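The year I joined the Cliluvthorpe robot club, I was the oldest member by a good margin and the only one who'd never touched a soldering iron. I told my wife it was for the exercise. She didn't buy it for a second.

We called the arm Petrauskas, after the landlord, because it was slow to respond and made a noise when you asked it for anything. Denise Birkett ran the whole show out of a red binder and a bag of pretzels. She had entered us in the Grultodex, where your arm gets 18 minutes to tidy a table, and last time we'd come 23rd out of 23. So, you know, room to grow!

"You're on grasping," she told me in April.

"What's grasping?"

"Picking things up, hon."

I figured I'd been picking things up for 70 years, how hard could it be? Well. Try telling a machine which part of a mug is the mug. I wrote pages of notes and put them all on the club page, with pictures, so my grandson could see what I was up to.
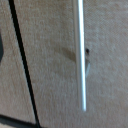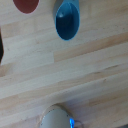 Blue scoop, still my nemesis. 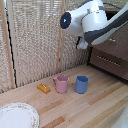 He called me the same night. He's nine and he had opinions. Why didn't I go for the handle? Why was I starting from so high up? I said those were excellent questions and wrote them both on the back of the gas bill.

Next session I read them out to Denise like they were my own. She chewed a pretzel and looked at me for a long time.

"Who told you that?"

"I've been reading," I said.

"Reading what?"

I said Drulance, which was the name of the wrist software and the only technical word I had. She flipped open the binder, found the page with my name on it, and crossed something out. Then she wrote something in, and I leaned over to see. It said GRASPING (AND GRANDSON).

"Bring him Saturday," she said. "And more pretzels."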